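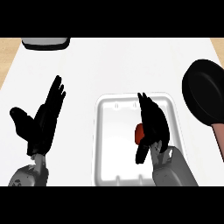

Kitchen level in the Koduvero simulator, right hand over the tray, pan off to the right.

I've had Koduvero running on my desk since October and people keep asking me if it's worth the money, so okay, long review time. It's a teleop kit: two tracked gloves, a little base station and a license for the simulator. You put the gloves on, the two robot hands on screen copy yours, and whatever you do gets saved as a demo you can train on later. I paid 175 for the gloves, used, and the license was another 44.

Setup took me most of an evening. The base station wants a clear view of both gloves and my monitor arm kept getting in the way. Once that was sorted the calibration was quick (make a fist, open it, touch your thumb to each finger, done) and I was pushing stuff around a virtual table before bed!

The right glove is a joy. Fingers follow mine closely enough that I stopped thinking about it by the second session, and small things like the red one in the tray are doable, though you do have to come in slowly. My own hand hides what I'm reaching for, same as in real life I guess, and with no sense of touch you're guessing when you've made contact. I lean left in my chair every single time as if that would help. It doesn't, the view is fixed unless you pause and move it.

The left glove I like less. The thumb drifts outward after twenty minutes or so and then you have to recalibrate, which throws away the demo you're in the middle of. I lost a really nice one that way and said some words.

Recording itself is great. One pedal tap starts, one tap saves, a double tap bins it. I have around 200 keepers now and they load into my training script with no fiddling. Korkor Tsikata, who got me into this, uses the Tundon controllers, which are basically joysticks, and she's faster than me at plain picking and placing. But ask her to pinch something and I win - gloves all the way for that.

Gripes: the cables are too short, the gloves get sweaty, and the manual still talks about menus from two versions ago. Support did answer me the same afternoon, so credit for that.

Four stars. If they fix that left thumb I'll happily make it five. I'm trying the pan next, handle first.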